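Der leere Teller
Bericht zum Studienprojekt »Tischordnungen«, Modul Gestaltung und Alltag
Projektgruppe: Asuka Hirano, Bendik Haugen, Tahira Tanoli
Betreuung: Setsuko Aoki

1. Ausgangsfrage

Wer in einer Wohngemeinschaft lebt, weiß, dass ein Küchentisch selten so groß ist, wie er beim Einzug aussah. Unsere Gruppe wollte herausfinden, wie viel Platz ein einzelnes Gedeck beansprucht, bevor der Nachbar anfängt, demonstrativ zu seufzen. Der ursprüngliche Arbeitstitel lautete »Territorialverhalten bei Nudeln mit Pesto«. Frau Aoki hat ihn freundlich, aber endgültig gestrichen.

In der Literatur zum Tischdecken fanden wir vor allem Regeln für Anlässe, zu denen wir nicht eingeladen werden. Für Menschen mit einem tiefen Teller, einem Laptop und einer offenen Stromrechnung gibt es erstaunlich wenig. Wir haben uns deshalb auf das Geschirr beschränkt, das im Haushalt Haugen/Tanoli ohnehin vorhanden war, und das Budget für Neuanschaffungen dem Kaffee zugeführt.

2. Vorgehen

Zuerst wurde der Tisch abgeräumt. Dieser Arbeitsschritt war im Zeitplan nicht enthalten und dauerte einen Nachmittag. Danach stellten wir Geschirr auf eine Unterlage, verschoben es, setzten uns davor und notierten, ab wann es eng wurde. Gegessen wurde erst in der zweiten Runde, weil Bendik in der ersten das Protokoll mit Linsensuppe versehen hatte.

Für die Unterlage hatten wir zunächst das karierte Wachstuch der Vormieterin vorgesehen. Auf Karo sieht jedoch jeder Teller schief aus, auch der gerade stehende, und die Diskussionen darüber waren unergiebig. Eine matte, einfarbige Fläche in Graugrün erwies sich als friedlicher. Blaues Klebeband teilt sie in Felder. Asuka bestand auf diesem Blau, das man auch bei schlechtem Küchenlicht nicht mit einem Schatten verwechselt. 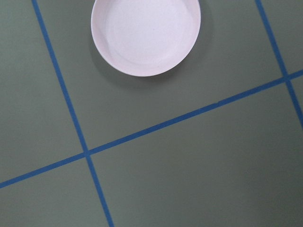 Arbeitshefte Gestaltung und Alltag, Heft 5, S. 113

Der flache weiße Teller mit dem leichten Stich ins Rosa wurde zu unserem Standardstück. Er hat einen niedrigen, runden Rand und einen breiten Boden, trägt kein Muster und lenkt auch sonst von nichts ab. Als Untersuchungsgegenstand ist er damit ideal, als Gesprächsthema hat er nach zwei Wochen nachgelassen.

3. Beobachtungen

Die Standfläche eines Tellers sagt wenig darüber, wie viel Tisch er braucht. Tahira legt beim Essen den linken Unterarm neben das Geschirr, Bendik beide, und Asuka schiebt den Teller grundsätzlich so weit von sich weg, dass er beim Gegenüber ankommt. Ein leerer Teller wird übrigens anders behandelt als ein voller: Der volle bleibt stehen, der leere wandert langsam zur Tischmitte und wird dort zum Gemeinschaftseigentum, das niemand abspült.

Das Klebeband wirkte stärker als geplant. Schon in der zweiten Sitzung wurden die Linien als Grenzen verstanden, und ein Salzstreuer auf der falschen Seite führte zu einer schriftlichen Beschwerde (siehe Anhang). Ob wir damit noch das Essen oder schon das Klebeband untersucht haben, konnte in der Gruppe nicht abschließend geklärt werden.

4. Schwierigkeiten

Takeshi Kaneko, der uns beim Auswerten half, fragte früh nach einer Kontrollgruppe. Wir hatten keine. Sein Vorschlag, zehn weitere Küchen zu besuchen, scheiterte an der Bereitschaft der zehn Küchen. Die Ergebnisse gelten also streng genommen für einen Tisch und drei Personen, von denen eine meistens zu spät kam.

5. Ausblick

Im nächsten Semester möchten wir mit Schüsseln weitermachen. Frau Aoki hat außerdem angeregt, das Abräumen als eigenen Untersuchungsschritt aufzunehmen. Die Gruppe berät noch, wer damit anfängt.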